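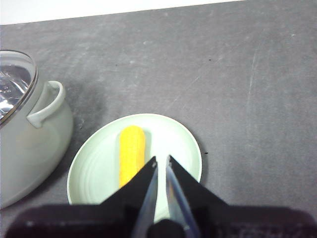
# Madigan: planning and checking for a lid-and-transfer task

Project report, 7 July 2023

Our project started as a plain pick-and-place exercise and grew. The goal was to write the software that lets one arm move a piece of play food between a plate and a cooking pot, in either direction, and notice by itself when a move has gone wrong. We called the package Madigan. It sits on top of Clendemo, the department's motion library, and we are very happy with how much of it runs now!

## What we built

Madigan has three parts:

- a **scene reader** that turns the wrist view and the side view into a short list of objects with poses
- a **task planner** that picks the next step from that list (lid off, grasp, carry, release, lid on)
- a **checker** that compares the scene after each step with what the planner expected

We had planned to put all three in one loop. That was a bad idea and we dropped it in the second week. The scene reader was slow, the arm waited for it, and every small bug stopped everything. They are now separate processes that pass messages, and we can restart one without touching the others. Debugging got so much nicer after that.

## Perception

The pot and the plate are nearly the same green, and this cost us more time than anything else. Our first segmenter worked on color and kept merging the two into one blob whenever the wrist camera came in low. We switched to fitting ellipses to the rims, with color used only as a hint, and the merging mostly went away. The yellow food was easy by comparison.

The glass lid was harder. It throws bright reflections, and the reader sometimes took a reflection for a second object. We now mask out everything inside the lid's rim until the planner's state says the lid is off.

When the gripper gets close to the plate, the fingers and their mounts hide part of the rim and part of the food too. The reader keeps the last good ellipse and stops updating it inside a "near" zone. It's a simple trick (a few lines of code) and it removed most of the jitter in the final approach.

## Planning and control

The carry path is built from waypoints. There is a lift point over the start, a lift point over the goal, and a release pose that depends on the container. For the pot, the release pose has to sit above the metal rim and well inside it. Our early paths took a straight line between the lift points and came in too low, so the planner now adds clearance based on the fitted rim height.
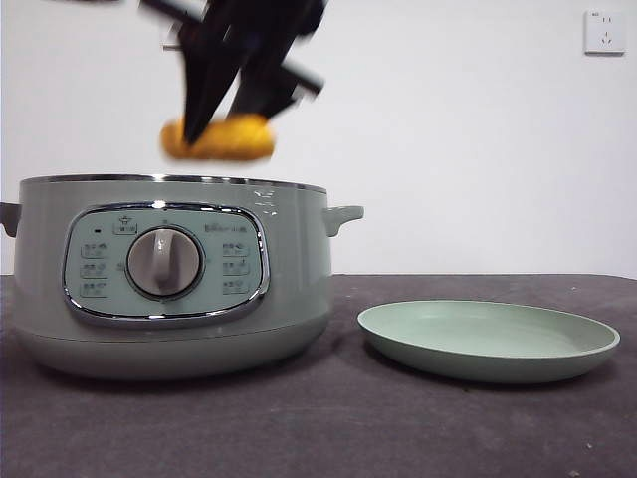 Speed was the other thing to tune. We wanted quick moves, but the side view blurs when the arm travels fast, and the checker can't say much about a smeared object. We tried shorter exposure first and the frames got too dark. In the end we made the checker wait until joint velocity drops below a threshold before it grabs a frame. The arm stays fast in the middle of the path and the checker only looks at the ends.

## Tests

We logged 264 runs in total. Of these, 137 used the version with the separate processes, and the last 40 used the velocity gate as well. In those 40 the checker gave the wrong answer in 9, nearly always by reporting a missing object that was there but partly hidden. Each log stores the planner state next to the frames, so we could replay a bad run at our desks and step through it.

## Still open

The checker should be able to ask for a second look from the wrist before it reports a failure. We have a branch for this, but it deadlocks with the planner if both request a move at once. Lid placement also needs a better grasp pose. We plan to work on both in August, and to clean up the config files so that another group can run Madigan without editing paths by hand.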